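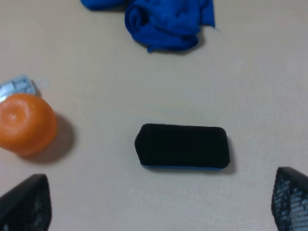

Replacing and zeroing the finger pads on the Vorkbridge cell

Applies to the two-finger gripper with black fingers. Change the pads every 2,000 cycles, or sooner if objects slip during the lift.

1. Park the arm and press the stop button. Wait for the status light to go out.
2. Remove the two screws at the base of each finger. Keep left and right fingers apart.
3. Peel off the old pad and wipe the seat with alcohol. Let it dry.
4. Press the new pad on from the tip down. Refit the finger and tighten the screws evenly.
5. Release the stop and open Horov. Under Gripper, choose Zero and let the fingers close on nothing.
6. Enter 28 for closing force and save.

Next, run the pick check with mixed objects on the table. Use at least one round item and one with a flat top. Each item is lifted, held and set down 9 times.
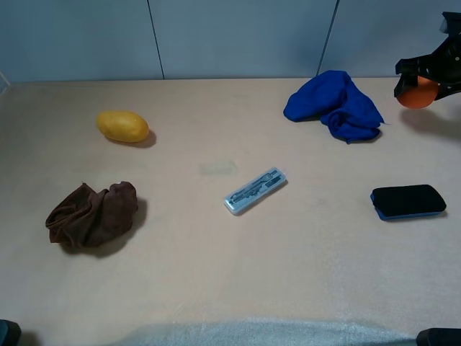 Does the wrist camera need to be recalibrated after a pad change?

Only if its bracket was loosened. The pads do not affect the camera mount, so the saved calibration stays valid.

If the check logs a slip, repeat step 5 before changing the force. Error 19 means the zero was not saved.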